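4. 작업대 위의 부품 배치와 케이스 내부의 접근성

이 장에서는 수거된 데스크톱 컴퓨터의 분해와 재조립에서 부품이 놓이는 자리를 다룬다. 3장에서 정리한 공정표는 작업의 순서만 기록하고 있어, 빼낸 부품이 다음 단계까지 어디에 어떤 자세로 있는지는 드러나지 않는다. 재생 업체 Kovby의 작업 기록을 검토한 결과, 재조립 단계에서 되돌아온 기기의 상당수는 부품 자체의 불량보다 분해와 재조립 사이에 생긴 문제와 관련되어 있었다. 접점의 오염, 방향을 착각한 삽입, 다른 기기에서 나온 부품과의 혼입이 대표적이다. 따라서 본 연구는 케이스 내부의 구조와 케이스 옆의 임시 보관 공간을 하나의 작업 영역으로 보고 기술하였다.

4.1 대상 기기와 작업 조건

조사 대상은 8월에 입고된 사무용 타워형 데스크톱 15대이다. 입고 당시 전원 인가가 가능했고 외장에 큰 변형이 없는 기기만 골랐다. Kovby가 한 해에 처리하는 데스크톱은 약 500대이며, 대상 기기는 그중 비중이 가장 큰 크기 구간에 속한다. 기기의 사용 이력은 확인하지 않았다. 저장 장치는 입고 직후 별도의 절차로 제거되므로 이 장의 범위에 넣지 않았다.

모든 기기는 측판을 떼고 옆으로 눕힌 상태에서 다루었다. 타워를 세운 채 작업하면 메인보드가 수직면이 되어, 소켓에서 풀린 부품이 아래로 떨어질 위험이 있다. 눕힌 자세에서는 메인보드가 위를 향하고 부품을 수직 방향으로 빼고 넣을 수 있다. 반면 케이스 테두리가 메인보드보다 높기 때문에 테두리 가까이에 있는 부품은 비스듬한 접근이 어렵다. 이 점은 4.3절에서 다시 다룬다.

작업대는 홈이 난 알루미늄 상판을 썼다. 홈에 고정구를 물려 고정 판과 케이스의 상대 위치를 유지할 수 있고, 위치를 옮긴 뒤에도 원래 자리로 되돌리기 쉽다. 다만 작은 나사가 홈 안으로 굴러 들어가는 일이 있어 나사류는 상판에 직접 두지 않도록 하였다. 나사는 뚜껑이 있는 별도의 용기에 기기별로 담았다.

그림 4. 측판을 제거하고 눕힌 타워와 그 왼쪽의 고정 판. 소켓은 비어 있고 고정 브래킷은 들려 있다.

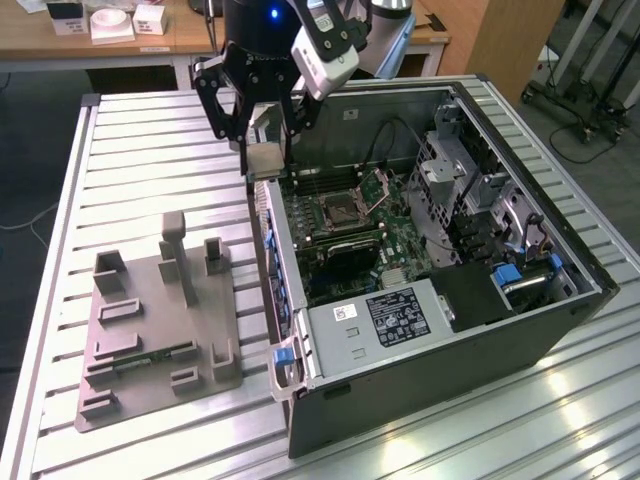
4.2 케이스 내부의 구획

케이스 내부는 접근 방식에 따라 네 구획으로 나누었다. 첫째는 CPU 소켓과 그 주변, 둘째는 메모리 슬롯, 셋째는 확장 카드 영역, 넷째는 전원 공급 장치와 드라이브 케이지이다. 이 구분은 Albane Texier가 제안한 접근성 분류를 사무용 타워에 맞게 줄인 것이다. 원래의 분류에는 냉각 장치가 독립된 구획으로 들어 있으나, 본 연구의 대상 기기에서는 냉각 장치를 먼저 떼어야 소켓에 닿을 수 있으므로 소켓 구획에 포함하였다.

소켓 구획은 내부에서 가장 주의가 필요한 곳이다. 브래킷을 들어 올린 뒤에는 접점이 노출되며, 이 상태로 두는 시간이 길수록 이물이 떨어질 가능성이 커진다. 소켓 위로 케이블이 지나가는 기기에서는 커넥터 끝이 접점에 닿을 수도 있다. 대상 기기에서는 케이블을 케이스 뒤쪽 벽으로 미리 밀어 두고, 필요한 경우 부드러운 띠로 묶었다. 띠를 쓰지 않은 기기에서는 케이블이 탄성 때문에 제자리로 돌아오는 경우가 관찰되었다.

메모리 슬롯은 소켓과 가까워 두 구획의 작업을 이어서 하기 쉽다. 메모리를 먼저 빼면 소켓 주위의 여유가 늘어난다. 그러나 슬롯 끝의 걸쇠를 벌린 채로 두면 이후에 케이블이 걸리는 일이 있어, 메모리를 뺀 다음 걸쇠를 다시 닫는 단계를 절차에 추가하였다. 재조립할 때 걸쇠를 한 번 더 열어야 하지만 늘어나는 시간은 크지 않았다.

전원 공급 장치와 드라이브 케이지는 부피가 크고 위치가 고정되어 있어 다른 부품에 닿는 경로를 좌우한다. 그림 5의 타워에서 전원 공급 장치는 케이스 아래쪽을 가로질러 놓여 있으며 사양 표시 라벨이 위를 향한다. 이런 배치에서는 장치를 꺼내지 않고도 라벨을 읽을 수 있어 재고 등록이 간단하다. 오른쪽의 드라이브 케이지는 타공 금속판으로 되어 있고, 아래쪽에 파란 걸쇠와 손잡이가 있다.

파란색은 이 타워에서 여러 곳에 반복된다. 전원 공급 장치 모서리의 해제 탭과 왼쪽 내벽의 클립도 같은 계열의 색이다. 검은색과 회색, 금속색이 대부분인 내부에서 이 색은 눈에 잘 띈다. 대상 기기 가운데 Wodetti의 케이스를 쓴 것은 해제 부위를 본체와 같은 회색으로 만들어, 처음 다루는 작업자가 걸쇠를 찾지 못하고 나사부터 살피는 일이 잦았다. 색에 의한 표시는 공구가 필요 없는 결합부에서 특히 도움이 되었으나, 분해 순서까지 알려 주지는 않는다. 같은 색의 탭이 여럿일 때 어느 것을 먼저 풀어야 하는지는 별도의 안내가 있어야 한다.

그림 5. 타워 내부의 구획. 왼쪽 고정 판의 홈에는 녹색 회로 기판이 놓여 있다.

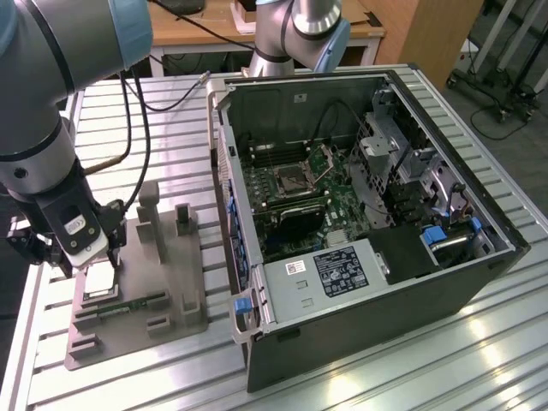
4.3 고정 판의 설계

고정 판은 케이스에서 나온 작은 부품의 임시 보관에 쓰인다. 이전까지 Kovby에서는 Arruda의 정전기 방지 트레이를 사용하였다. 이 트레이는 바닥이 평평하여 어떤 부품이든 올려 둘 수 있지만, 부품의 방향이 정해지지 않고 트레이를 옮길 때 내용물이 미끄러진다. CPU를 뒤집어 두거나 메모리를 서로 포개 두는 사례도 기록에 남아 있다.

새 고정 판은 3D 프린터로 출력하였고, 바탕판 위에 부품의 형태에 맞춘 홀더와 기둥, 블록을 배치하였다. 설계에서 고려한 것은 부품의 자세였다. 메모리처럼 길고 얇은 기판은 홈에 끼워 가장자리로 지지하고, CPU는 윤곽에 맞춘 오목한 자리에 열 분산기가 위로 오도록 놓는다. 홈의 폭은 기판을 물어 고정할 만큼 좁지 않게 하였다. 너무 꼭 맞으면 꺼낼 때 힘이 들어가고, 기판이 휘거나 판 전체가 들릴 수 있다.

홀더 사이의 간격은 출력물을 몇 차례 바꾸어 가며 조정하였다. 초기 도면에서는 바탕판의 면적을 줄이려고 홀더를 붙여 놓았는데, 한 부품을 집을 때 옆의 부품을 건드리는 일이 생겼다. 높은 기둥을 가장자리에 모아 둔 안도 시험하였으나 케이스 쪽에서 들어오는 동작을 가려 채택하지 않았다. 최종안은 높이가 다른 구조물을 판 전체에 나누어 두는 방식이다.

고정 판과 케이스의 간격도 작업에 영향을 준다. 판을 케이스에서 멀리 두면 부품이 빈 공간을 지나는 거리가 길어진다. 반대로 너무 붙이면 케이스 테두리를 넘어온 부품을 바로 내려놓아야 하므로 높이를 조절할 여유가 없다. 본 연구에서는 케이스의 왼쪽에 판을 두고 둘을 나란히 놓는 배치를 기본으로 삼았다. 확장 카드의 단자 쪽이 막히지 않는지는 기기마다 확인하였다.

재료는 Bament의 회색 필라멘트를 사용하였다. 녹색 기판과 금속색 부품이 모두 구별되는 색이라는 점을 고려한 선택이다. 출력물의 표면에는 적층 방향의 결이 남으므로 기판의 접점이 닿는 부분은 사포로 다듬었다. 이 필라멘트는 정전기 방지 등급이 아니어서, 현장에 상시 도입하려면 재료를 바꾸거나 접촉면을 따로 처리해야 한다.

그림 6. 고정 판에 놓인 CPU와 눕힌 타워의 메인보드.

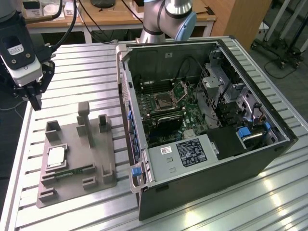
보관 자리를 정해 두는 일의 효과는 작업 시간보다 점검 과정에서 먼저 나타났다. 평평한 트레이에서는 담긴 부품을 하나씩 확인해야 누락을 알 수 있었으나, 고정 판에서는 빈자리와 찬 자리의 구별이 곧 점검이 된다. 그림 6에서 CPU는 판의 왼쪽 아래 근처에 있는 사각형의 오목한 자리에 들어 있고, 타워의 소켓은 브래킷이 열린 채 비어 있다. 두 곳을 함께 보면 CPU가 어느 쪽에 있는지 바로 알 수 있다. 다만 이러한 대조는 한 번에 한 대의 기기만 다룰 때 성립한다. 두 대를 동시에 여는 작업대에서는 판마다 기기 번호를 붙여야 한다.

4.4 작업 시간의 비교

소켓과 메모리 구획의 분해 및 재조립에 걸린 시간을 트레이와 고정 판의 두 조건에서 측정하였다. 측정은 측판을 떼고 냉각 장치를 제거한 상태에서 시작하여, 모든 대상 부품이 원래 자리로 돌아가고 브래킷이 닫힌 시점에 끝냈다. 기기당 중앙값은 트레이 조건에서 318초, 고정 판 조건에서 305초였다. 차이가 작고 대상 기기의 수가 적으므로 이 결과만으로 고정 판이 작업을 빠르게 한다고 보기는 어렵다.

시간의 내용에는 차이가 있었다. 트레이 조건에서는 부품을 내려놓는 동작이 짧은 대신, 다시 집기 전에 방향을 확인하고 돌려놓는 동작이 들어갔다. 고정 판 조건에서는 내려놓을 때 홈에 맞추는 데 시간이 걸렸고 재조립은 더 고르게 진행되었다. 분해만 하고 부품을 바로 등급별로 나누는 공정이라면 트레이가 유리할 수 있다. 같은 기기에 부품을 되돌리는 공정에서는 자세가 유지된다는 점이 중요해진다.

4.5 한계

대상 기기는 모두 비슷한 크기의 사무용 타워이며, 소형 케이스나 일체형 기기에는 같은 배치를 적용할 수 없다. 고정 판의 오목한 자리는 특정한 크기의 CPU에 맞춘 것이어서 소켓 규격이 바뀌면 판도 새로 출력해야 한다. 교체식 삽입물을 쓰는 방안을 검토하고 있으나 삽입물 자체가 분실될 수 있다는 문제가 남아 있다. 케이블의 처리 역시 이 장에서는 충분히 다루지 못하였다. 케이블의 길이와 뻣뻣한 정도는 기기마다 달랐고, 소켓 위를 지나는 경로는 이전 수리에서 어떻게 정리했는지에 따라 달라질 수 있다. 케이블 경로에 대한 조사 항목은 부록의 점검표에 따로 실었다.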